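Montes Two-Arm Bench Kit: can it put the groceries away yet?

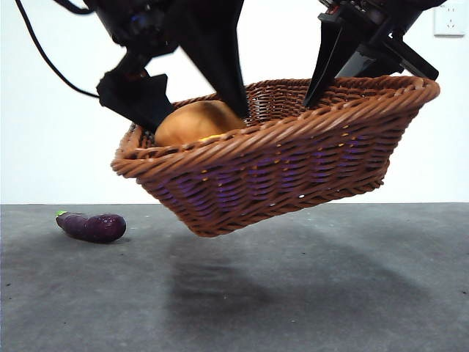 Two grippers on one basket, with an eggplant on the table.

Short answer: some of them, slowly, and we think that's wonderful. The Montes is a two-arm tabletop kit for people who want to find out how far machines have come with everyday chores – tidying a counter, packing an order, carrying a basket from one spot to another without dumping what's in it. It bolts to a bench, plugs into a normal outlet and runs from a laptop.

Why two arms

One arm can pick up an apple. Plenty of them can, and they've been doing it for years. But so much of what happens in a kitchen or a stockroom takes two hands (try carrying a full laundry basket with one!), and that's the part we got excited about. A woven basket is a great test. The rim is rounded, the sides slope, and if one arm lifts a little faster than the other, everything slides to the low end. The two Montes arms share one clock and one motion plan, so when the left side rises the right side knows about it.

It still tilts a bit. Ours does too. For rolls and vegetables that's fine, for eggs we'd wait.

What it does well today

Picking up firm produce from a clear table and setting it in a basket or tray. Lifting and moving open containers with a rim the fingers can get hold of. Sorting small boxed goods by size. Wiping a flat surface with a cloth that has been placed in the gripper for it.

At our Ikthorpe bench we ran the basket lift 75 times in February with mixed fruit and vegetables, and 21 of those runs ended with something on the table that should have stayed in. Most of the spills came from round items piled on one side. The runs with a flat load went much better, and the current software checks the load before it lifts.

What it can't do yet

Folding towels is hit or miss. Thin plastic bags defeat it almost every time. It doesn't do well with anything clear, such as a drinking glass against a pale table, and it shouldn't be given knives, hot pans or pets. It is also slow: clearing a small table takes roughly 20 minutes, and you would do it in one. If you need a counter cleared before dinner, do it yourself and let the Montes practice afterward.

Shop-floor work is closer. Packers at a produce store in Trurville have had a kit on the back bench since the winter, filling gift baskets. They load the fragile things by hand and leave the potatoes and onions to the arms, and they've asked us for a second kit.

In the box

Two arms with grippers fitted
Bench clamps and bolts
Power supply and cables
Emergency stop button on a long lead
Two spare sets of fingers, one narrow and one wedge-shaped
Printed setup guide

Good to know before you order

You'll want a flat, steady table and even light. A matte top works better than a shiny one. Leave slack in the cables so they don't pull when the arms reach across. Setup takes an afternoon, most of it spent on calibration, and it goes much faster the second time.

The kit is put together by Bimberg, part number 214. Spare fingers wear out first and can be ordered separately. Software updates are free and come with notes on which chores got better and which ones, now and then, got worse.

Page updated Apr 6, 2025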